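Budgeting for a two-finger gripper: purchase now or wait for simulation results?
Pallarlow Community Help — Equipment Planning

Our department must submit its equipment request by Friday. The simulated view from our planning file is attached.

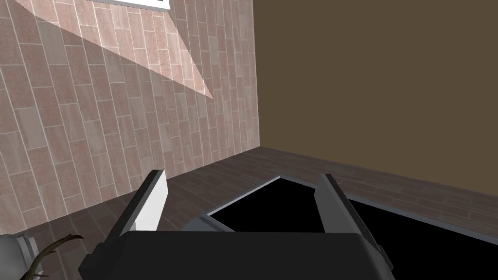

Simulated view, gripper open, near the tiled corner.

We have been allotted 33 hours of simulator time and intend to use it before any hardware is ordered. The quotation from Roltside for the gripper alone is $1,056. It does not include the mounting plate, spare fingers or freight. Should these be entered as separate lines, or carried under one heading? We would also appreciate advice on whether a request may be filed before the simulation work is complete.
Isabelle McKinnon

Kennedy Site Office
Separate lines are advised. Our finance office returned a combined request last October and asked for each part to be listed with its own supplier code. Please confirm the following with the vendor before filing:
Period for which the quotation is valid (ours was 30 days)
Whether the mounting plate matches your arm
Price of one spare pair of fingers
Freight and any import charges
A request may be filed early if it is marked as provisional. The order itself should wait until you have tested the finger opening against the largest item you plan to handle. The model used in the simulator should be the same one named in the quotation — ours was an older version, and the stroke was different.

prulitz_lab
We just put everything under one heading and it was approved. Delivery took 11 weeks, so file soon.

Facilities Desk, Pallarlow
Requests marked as provisional are accepted on the standard form. Training hours for operators are charged to a different account and should not be included.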